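Against the Loose Crop

Most photographers I know now shoot wide and decide later. The sensor has pixels to spare, the software makes the crop reversible, and the habit has hardened into a working method. I think it is a poor method for anyone who wants to get better at making photographs, and the usual defense of it rests on a confusion between two different operations.

The first operation is trimming. A sliver of lamppost intrudes at the left, the horizon is tilted by a degree, and the picture is corrected. I have no objection to trimming. The second operation is selection after the fact, in which the photographer records a large field and later looks for a picture inside it. The two use the same tool in the same menu, and they are discussed as if they were the same act.

They differ in what they do to perspective. Perspective is set by where the camera stands. A photographer who crops a wide exposure down to half its width gets the angle of view of a longer lens, but the relation of near things to far things stays the one that was fixed at the tripod. If the fence was too close to the barn in the original, it is too close in the crop. Selection after the fact can only choose among pictures taken from one spot, and the spot was chosen by someone who had put off deciding what the picture was.

I ran into this in August while editing a set I had made along the canal at Cakdale. I had 400 exposures and had promised 17 prints to Glykeria Stergiou, who was hanging a small show there. Going through the files, I found that the usable ones were nearly all from the second morning, when I had carried a single fixed lens and had been forced to walk. The first morning's files, made with a zoom at its wide end, offered plenty of material and few pictures. I spent hours on them with the crop tool. Two survived, both of them trimmed rather than selected.
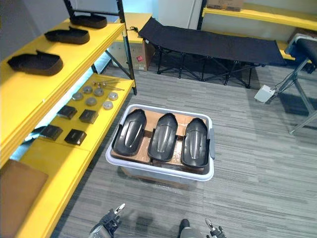 Areeba Rana, who printed the set, disagrees with me about this and has said so in writing. Her position is that the viewfinder is a bad place to think. The light is changing, the subject is moving, and the photographer is cold. At the desk there is time to test one edge against another. She points out that darkroom printers cropped hard for decades with an enlarger and an easel, and that the prints do not look undecided.

The historical point is correct, but the darkroom had a cost built in. Enlarging a small part of a negative gave coarse grain and soft edges, and every printer knew how far a given film could be pushed. That limit sent people back outdoors to stand somewhere else. With current files the penalty arrives late, and on a screen it may not arrive at all. The feedback that once corrected bad camera position has been removed, and the position has not improved by itself.

Her point about time is stronger. For sports, for wildlife, and for street work at short distances, I would leave a margin too. Gitau Kariuki photographs cyclists and leaves room in front of the wheel as a matter of course, which seems right to me for a subject that can cross the viewfinder before a finger can react. My complaint concerns the subjects that hold still. A landscape, a building, a table, or a seated person allows the photographer to take two steps to the left and look again. Leaving a wide margin around such a subject saves only the steps.

There is also the matter of edges. An edge placed in the viewfinder is placed against things that continue past it, and the photographer sees those things while deciding. The eye outside the camera keeps checking the inside against the outside. At the desk, the world beyond the file is gone. The person cropping has only the recorded field, and tends to arrange what is there by balance, moving the heavy shape to a third and the bright one away from the corner. The results are tidy and look much alike.

For the next set, at Bowen, I am using one lens and printing to the full edge of the file, with leveling the only correction allowed. Some of the pictures will have a lamppost in them.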